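Date: 2018-01-18
Subject: Re: [silstead-boxing] Kemeys rematch

> Is the rematch still on for July? I heard Vekville pulled
> out and the Testel hall holds 70 at most.

Still on, still July. Vekville only dropped the undercard. The main bout stays at ten rounds and the purse split has not changed. 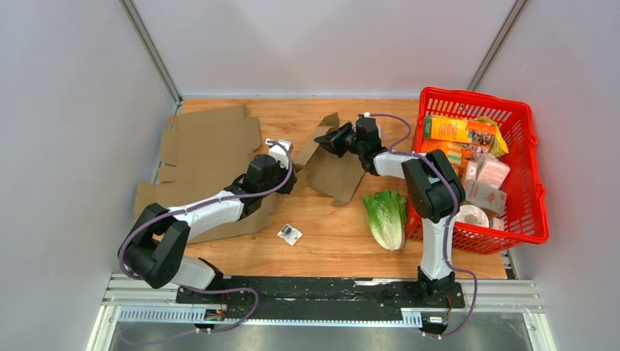 Two arms over the tabletop, cardboard in the center

We sold 1,314 tickets last time, so Testel was never going to work - it will be at Silstead again. Members get 14 days before general sale.

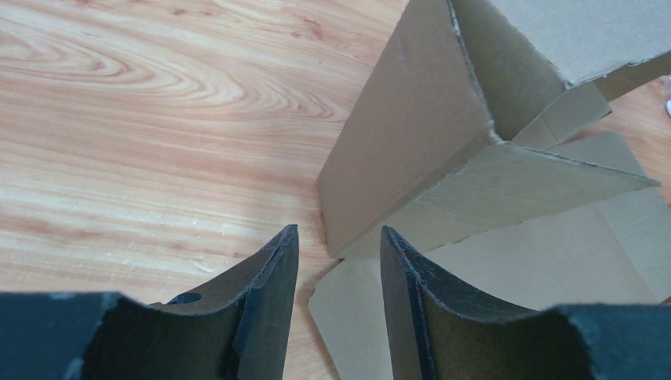
Gripper fingers, close up

The weight limit is the same too. I still have him losing on points.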